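Home Reviews Music News Contact

Reviews > Church and Choir > Music Stands and Lights

Jetska choir folder light: a review after one season of evening services

By Grigoris Karagiannis, 11/3/23
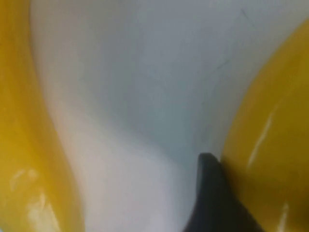 Yellow on white, seen very close.

I sing second bass in the parish choir at Mudgway, and our church is dark. The choir stalls are under the organ gallery, and the old lamps there throw more light on the ceiling than on the music. For Evensong in the winter, and for the carol service in December, half of the back row was guessing the words.

The Jetska is a small light which clips to the top of a choir folder. I bought two of them from Menbridge, the church supply shop, for 60 dollars the pair. I paid with my own money and the shop did not ask me to write anything.

The light has three levels. The lowest is enough for the psalms, if your psalter has decent print. The middle one I use for almost everything else. The highest I tried once, during a rehearsal, and our conductor asked me to stop. It is very white and it shines in the face of the person in front when you turn a page.

The clip is strong, maybe too strong. It holds well on a hard black folder, but on a hymn book with thin covers it leaves a mark. For the carol service we had candles in the nave and all other lights out, and we processed from the west door singing. I was nervous that the thing would fall on the stone floor, but it stayed in its place the whole way, also on the chancel steps.

Charging is by cable. The box promises 300 minutes on the lowest level. I did not test it with a clock, but I had light for four services and one long rehearsal before it became weak. There is no warning – it goes dim in the middle of a verse and then it is finished. I now charge it the evening before and I have had no trouble since.

One thing I do not like is the switch. It makes a loud click. In the silence after the reading of the names, at our remembrance service, I switched it on for the anthem and I believe 112 people heard it (this was the number in the register). Now I turn it on before the service and cover it with my hand or with the folder.

The alto who sits near me has the older model from Istodside. Hers is heavier and the neck does not bend so far, but the switch is silent. If I sang only in quiet services I would perhaps choose that one. For processions I prefer mine.

I would buy the Jetska again, and our choir has ordered more for the back row. Ask for the black one, as the silver one reflects the candles.

Price: 60 dollars for 2
Good: strong clip, low weight, useful lowest level
Less good: loud switch, no battery warning

Recent reviews
Cassock hangers that do not bend
A pitch pipe for unaccompanied psalms
Large print hymn books compared
Kneelers: foam or wool filling?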